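Cuaderno del taller de liderazgo, grupo Vulska
Entrada del 10 de octubre: el relevo del entrenador, primera pasada

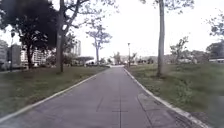 Anotado por: coordinación del taller, Vulska
Cuaderno compartido, se puede escribir en los márgenes

¡Qué buena sesión! Lo apunto todo antes de que se me enfríe, aunque quede desordenado.

Tema: cómo pasa un vestuario de un entrenador al siguiente sin perder media temporada. Trabajamos con el caso del Vimus, el club de balonmano que lleva desde enero con técnico nuevo. El anterior dejó un cuaderno de 261 páginas (ejercicios, cargas, notas de cada jugador) y el nuevo pidió leerlo entero antes de dirigir el primer entrenamiento. A mí eso me parece una maravilla, y a la mitad del grupo le pareció una pérdida de tiempo, así que discutimos un buen rato.

Lo que hicimos: tres mesas, cada una con un papel distinto (directiva, cuerpo técnico, capitanes). Cada mesa tenía que escribir qué le pediría al entrenador entrante en su primera semana. Los capitanes fueron los más concretos con diferencia: querían saber quién decide las convocatorias, a quién se avisa de una molestia y si se mantiene la charla de después del partido. La directiva se perdió hablando de «identidad» y les costó muchísimo bajarlo a una frase que se pudiera comprobar. Ahí hay material para una sesión entera.

La encuesta: 165 respuestas de jugadores y jugadoras de cantera, recogidas con Vident. La pregunta abierta es la que más juego da. Se repite mucho la palabra «explicar»: aceptan quedarse en el banquillo bastante mejor si alguien les cuenta el motivo. Todavía no he separado por edades y tengo unas ganas enormes de hacerlo.

Cosas que fallaron: el ejercicio de Obi (el de ordenar valores con tarjetas) se hizo largo. Demasiadas tarjetas y casi todas decían lo mismo con otras palabras. Probar con la mitad y obligar a descartar una en cada ronda.

Dinero: quedan 800 euros para el resto del curso. Llega para imprimir y para traer a alguien de fuera una vez. Yo votaría por una capitana en activo, antes que otro técnico.

Pendiente:
Pasar a limpio las hojas de las tres mesas.
Separar la encuesta por edades.
Preguntar al Vimus si nos dejan citar el índice del cuaderno.
Rehacer las tarjetas de Obi.

Si alguien tomó notas en la mesa de capitanes, que las pegue a continuación, porque yo solo pillé el final.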